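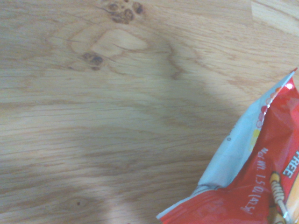 Flilline, the kitchen fitting firm based in Torildale, will open its worktop repair service to all households in the town from 9th March. Until now the service was only offered to customers who had bought their kitchen from the firm. It covers solid wood tops of any make, including pale oak with knots and strong looping grain, where a badly matched patch is easy to spot. Small dark knots are left in place unless they have begun to lift.

A standard visit costs £70 and includes a check of the whole top, light sanding and one coat of oil. Flilline has carried out 337 such visits for its own customers. Bookings are taken by phone or at the Vulholm Road showroom.

"Most of the tops we see are in daily use, with jars along the wall and a bag of crisps left out," said Kimie Sasaki, who runs the service. "People put off having the work done as they think they will lose the kitchen for a week. We are normally finished the same day."

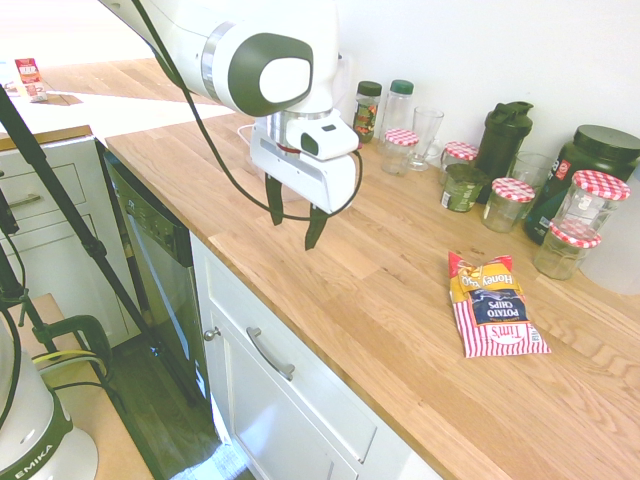
Before the visit

Households are asked to clear the top, including jars, bottles and glasses kept at the back. Drawers and cupboards underneath can stay full. The oil needs 24 hours before anything is put back.

Flilline will use Manríquez hard oil on all jobs. It comes in clear and matt. 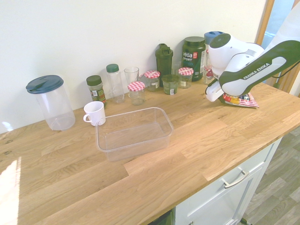 Tops wider than the standard depth, and those with a sink cut into them, are priced after a first look. There is no charge for that. Orders placed by the 31st of the month will include a small tin of oil for touching up.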